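Student project: arm won't stand the last book up in the basket
Asked March 17, 2022

Hi all! I'm helping with a student project where the arm tidies a study table, which mostly means getting books and booklets into a black plastic basket. The thick books go in fine. The thin booklets are driving us up the wall -- the fingers close, the cover slides, and we start over. We have logged 68 tries since February. The suspension booklet, with its white printed cover, is the one we'd most like to get working, and I'd love to hear how other student groups have handled lifting something that thin off a flat table.

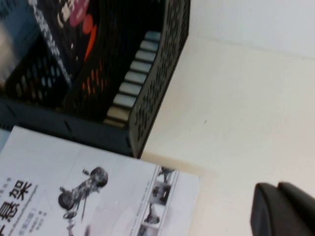 Flarnden Student Robotics Club -- Help Board

We close the fingers at 30 percent force and come straight down from above. Should I change the force or the approach? Thanks so much in advance!

Answer 1 (6 votes)
Approach, I'd say. Straight down on a flat booklet gives you next to nothing to hold. Our group had the arm push the booklet gently until one side hung over the table edge, then came in from the side with one finger under and one over. Go slowly, and leave the force alone until that works. For the drop, aim for the gap between the books already standing and the mobile robot book along the wall of the basket, and tilt the wrist to match the lean. 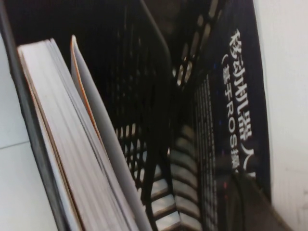
Answer 2 (1 vote)
more force. worked for us

Answer 3 (3 votes)
I'd go with the first answer, and please be careful with more force, we creased a good manual that way! Thin rubber pads on the fingertips helped us a lot too.
Asanka Selvanayagam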